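Sound is a wobble in the air. When you clap, the air next to your hands gets squeezed. That squeeze pushes on the air beside it, and so on across the room. Air carries sound at roughly 340 meters per second.

## What happens at a wall

When sound reaches a wall, part of it bounces back. Hard, smooth walls send back most of it. Rough walls scatter it in many directions. Soft things, such as curtains, soak some of it up.

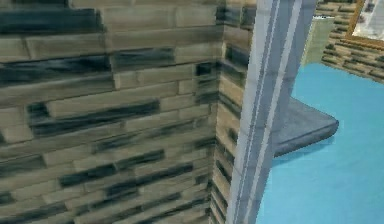
A sound that bounces back late enough to be heard by itself is called an **echo**. Your ears need a gap between the two sounds. In a small room the gap is too short, so the bounces blend together. This blend is called **reverberation**.

## What happens in a bedroom

A mattress has many tiny spaces inside. Air moving in and out of them rubs against the fibers, and the sound turns into a very small amount of heat. A bare floor does this much less.

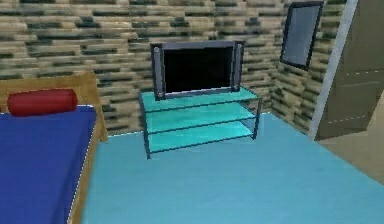
*A bedroom with a bed and a bare blue floor.*

Take the bed out and the same clap will ring for longer.

## Try it

1. Stand in the middle of a room and clap once.
2. Listen until the sound is gone.

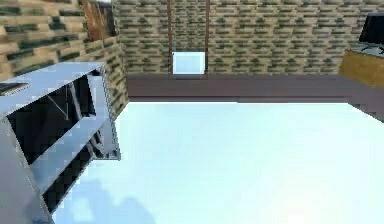
3. Spread two thick blankets on the floor and clap again.
4. Write down which clap faded faster.

Words to know: echo, reverberation, absorb, scatter.

Text: Jianhua Tian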